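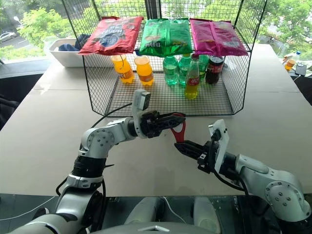 Forums > Automation > Shows and Open Days > Fonside open day, anyone else go?

mesh_and_mayo
Went to the Fonside open day, 2025-08-18. A Monday, so the crowd was retirees and people with understanding bosses. The sign-in sheet was at 156 when I left. Main draw was the two-armed shelf demo with chips and soda. I stood there for one pass of the red handle between grippers and missed the Rangel talk entirely.

PovarFan300
You didn't miss much. 8 slides on cable routing. I have watched my nephew hand over a toy with less ceremony than those two arms, but he has never had to do it in front of a sales team.

Gilles Deschamps
I thought it was the best thing in the building. Handing an object from one gripper to the other is hard! Anybody can pick up a box. The Brilar booth picked up boxes all afternoon.
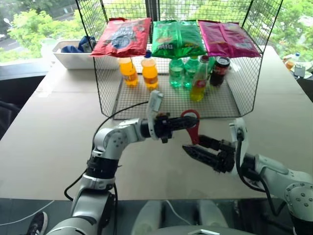
PovarFan300
Sure, and I clapped with everyone else. I'd still like to see it restock a shelf at a gas station at 2 a.m. with a guy leaning over it for his chips.

lenuta_ene
Disagree with both of you, politely. Soda bottles and floppy bags are a fair test. I work in vending and a chip bag has beaten better machines than ours. My complaint is that I asked for a cycle time and got a brochure.

mesh_and_mayo
Same brochure here. It says 2,664 handovers since April and doesn't say how many were dropped.

Gilles Deschamps
Lenuța, the tall guy by the coffee had numbers. He gave me one and then asked me not to post it.

lenuta_ene
So post it.

Gilles Deschamps
No. He also gave me a pen.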